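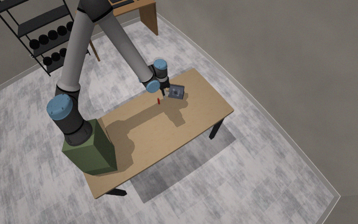 Myung-ja Sung wants to know why we bother with old spellings at all, when the modern name is right there on the road sign and everybody can read it. Fair point, and I promised I'd start this week's notes with it.

The modern spelling is the last link in a very long chain of people mishearing, guessing and copying. A name might have been said for centuries by farmers who never wrote it down, then written by a clerk who'd never been near the place, then copied by another clerk with poor eyesight and a cold room. So the version on the road sign can be wildly misleading. My favourite trap is anything ending in *-don*. Looks simple, doesn't it? Usually it's from Old English *dūn*, a hill. But some names that now end in *-don* once ended in *-denu*, a valley, and a few have swapped the other way. Go by the sign and you could end up standing in a dip looking for a hill (I have done this, in May, in sandals).

## Place names, week four: hills, valleys and wet bits

Last week we did the people endings: *-ham*, *-ton*, *-worth*, *-by* and *-thorpe*. This week is the shape of the ground, and I think it's the best part of the whole course, so please forgive me if I go on a bit.

The people who named most English villages had a huge number of words for slopes and hollows, many more than we use. We say "hill" and leave it at that. They seem to have cared a great deal what sort of hill it was, whether it had a flat top you could build on, whether it stuck out into marsh. If you had to tell a stranger the way with no map and no signposts, you'd care too.

### Hills

**dūn** (now *-don*, *-down*, sometimes just *-ton* when it's had a hard life). Often a biggish hill with a fairly level top, good for a settlement.

**beorg** (now *-berrow*, *-barrow*, *-borough*, *-bury* on a bad day). A rounded hill or a burial mound. It gets muddled with *burh*, a fortified place, all the time. Old spellings are how you sort them out, and even then I'd not bet my house on it.

**hōh** (now *-hoe*, *-hoo*, *-hough*, or *Hutton* at the front). Literally a heel. Lie on your tummy on the carpet with your toes pointing down and get somebody to look at your foot from the side: that's the shape, a ridge that rises and then drops off sharply. Sutton Hoo has it.

**hyll** (now *-hill*, *-hull*, or *-le* at the very end). The general word, used where nothing fancier would do.

### Valleys

**cumb** (now *-combe*, *-comb*, *-coombe*). Short, broad, often bowl-shaped, with three steep sides. Thick on the ground in Devon and Somerset. It's related to Welsh *cwm* and was very likely borrowed from the British speakers who were already living there, a rare case of a word crossing over in that direction.

**denu** (now *-den*, *-dean*, *-don* when it's being awkward). A long, winding valley, usually longer than a *cumb*.

**halh** (now *-hale*, *-hall*, *-al*, *-all*, *-haugh* up north). A nook or a corner of land. This one is slippery. It can be a hollow, a bit of ground in a river bend, or a piece of a parish that sticks out where it shouldn't. If you see *-hall* in a village name, don't assume anybody ever had a hall.

**slæd** (now *slade*). A valley, often a damp one. You'll meet it in field names far more than in village names.

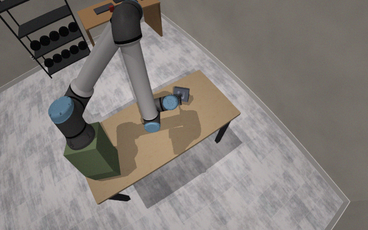 ### Wet bits

**ford** needs no help from me. Do notice what's in front of it, though: Oxford, Stratford (a Roman road, *strǣt*), Bradford (broad), Stapleford (marked by a post). The first half tells you which ford, and for a traveller that was the whole use of the name.

**burna** and **brōc** are both streams. There's an old argument that a *burna* was clear with a gravel bed and a *brōc* was muddier. I like it, and it works nicely in some counties and falls flat in others. Treat it as a nice thought to test on a walk.

**ēg** (now *-ey*, *-ea*, *-y*). An island, but very often a dry patch in a marsh, with no sea for miles. Once you know this one you'll start seeing it everywhere. Watch out, as plain *ēa* means a river and the two run together.

**mersc**, **mōr**, **fenn** and **wisce** all mean ground you'd lose a boot in. *Mōr* is the surprising one for southerners, who hear "moor" and think of heather and high places. In the lowlands it very often meant a bog.

## Working it through: Plarcombe

I've been using Plarcombe as our class village because it's small, the records are decent and the bus goes there. Lots of you have now had a go at the name itself, and the answers were a joy, even the pirate one.

The second half is easy enough. It's *cumb*, and if you walk down past the church you're plainly in one: short, steep on three sides, open at the bottom end. No quarrel there.

The first half is horrid. Three ideas came up on Monday:

- A person's name. Possible, and always tempting. But we'd want an early spelling with an *-s-* or an *-n-* in the middle to show possession, and I haven't found one.
- *Plega*, play or sport. It does turn up in place names, for spots where animals or people gathered and larked about. It would need the *-g-* to vanish and an *-r-* to arrive from nowhere, so I'm doubtful.
- *Peru* or *pere*, pear. I was sniffy about this on the night and I take it back a little. Sounds do hop about inside words, and an *-l-* could have crept in from copying. I still don't love it.

My own view is that we don't know, and I'm happy to leave it in pencil. You can have a perfectly good half-answer to a name. Please don't make up the other half to be tidy! Victorian vicars did that by the bucketful and we've been clearing up after them ever since.

### The field names

The field names are where Plarcombe gets really good. The tithe list gives us 146 of them, and if you've never looked at a tithe list, it's simply a big schedule from the middle of the nineteenth century that goes with a map. Each plot has a number, an owner, an occupier, a name and a note of what was growing there. They're a treat. The handwriting is usually kind, too.

Here are some from the list, sorted by how much I trust them.

| Field name | What I think | How sure |
|---|---|---|
| Long Slade | long damp valley | very |
| Hither Moor | the nearer boggy ground | very |
| Hoe Piece | plot on the heel-shaped ridge | fairly |
| Botany Bay | a joke name for a field miles from the farm | very |
| Charvát's | an owner or tenant, and quite a late one | fairly |
| Hungry Hill | poor soil | fairly |
| Cold Harbour | a bare shelter, perhaps | not very |
| Pie Corner | magpies? shape? no idea | not at all |

The joke names are common all over the country. If a field took half the morning to reach, somebody called it Botany Bay or World's End or Nova Scotia, and the name stuck. Good, sweet land got names like Paradise. Bad land got abuse.

Be careful with *Hither* and *Yonder*, by the way. Nearer to what? It's normally the farmhouse, so if the farmhouse has moved since the name was given, the two fields look as if they've been labelled backwards. That can be a clue in itself.
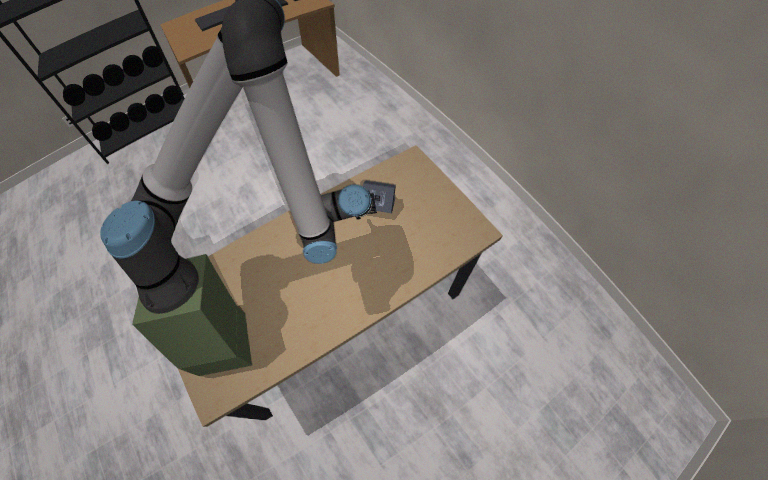 How old is a field name likely to be if I can only find it on the tithe map?

At least as old as the map, and beyond that you can't say without an earlier document. Some are medieval and some were coined the year before the surveyor came. Look for the same word in manor court rolls, old deeds and wills. A word like *slade* or *hoe* hints at age, but people went on using some of these words long after they'd stopped making new villages with them.

## For next time

Pick one name within walking distance of your own front door. It can be a village, a farm, a lane or a field. Then:

1. Write down the modern form and how local people say it. The two often differ, and the spoken one can be closer to the old spelling.
2. Find the earliest spelling you can. Your county volume from the English Place-Name Society is the place to begin, if your county has one, and the library will fetch it up for you.
3. Go and stand there. Look at the ground before you look at the dictionary.
4. Write me a paragraph with your best guess and your doubts. Doubts get marks.

If your nearest name is a river, you've drawn a tricky card. River names tend to be the oldest layer of all, and plenty of them go back before English was spoken here. *Avon* is just the British word for a river. Others can't be explained by anybody. Do have a try, but swap it for a farm if you're getting cross.

Reading for the keen: Margaret Gelling's *Place-Names in the Landscape* is still the book that made me fall for all this. Start with the chapter on hills and valleys and skip about as you please. I've left my copy in the class box, so do sign it out (the last one went walkabout over Easter and I'd still like it back).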